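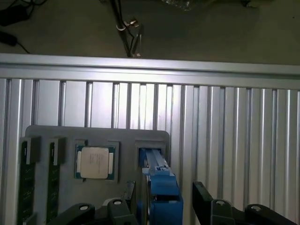
Metal rail and upright slats.

Week 9 - folk tales retold for young readers (notes, S. Fakir)

Read before Thursday: Seneviratne, chapter on Hernaveck, up to the bit on school readers. Skip the appendix.

Where we got to last week: oral tales written down by adults, for adults. Children came later as an audience, mostly via schools. Publishers saw a market, cut the tales down, added pictures.

The Hernaveck collection - 60 tales in the first edition, only 18 in the schools version. What went? Most of the widow stories, anything with drink in it, two of the three endings of "The Miller's Goose". Arif Seneviratne blames the school inspectors. I think price of paper matters as much, but he has read the letters and I havent.

Things to look for in the two texts:
- who is telling it (the old narrator vanishes in the schools one)
- dialect words, kept or swapped
- where the moral goes. First edition often has none at all
- names. Nurer the fox becomes just "the fox"

Adaptation v abridgement. Not the same, please dont use them as if they were. Abridgement cuts. Adaptation changes who the book is for, and may even be longer. The goose story is both, which makes it awkward and a good essay topic.

Translation - short section only, we ran out of time. The English version was done from the schools text, so English readers never met the widows. Will pick this up in November with the picture books.

Essay: one tale, both versions, side by side. Quote from the texts themselves and not from teh introduction. Library copy of the first edition is at desk 794, ask for it by title, reading room only.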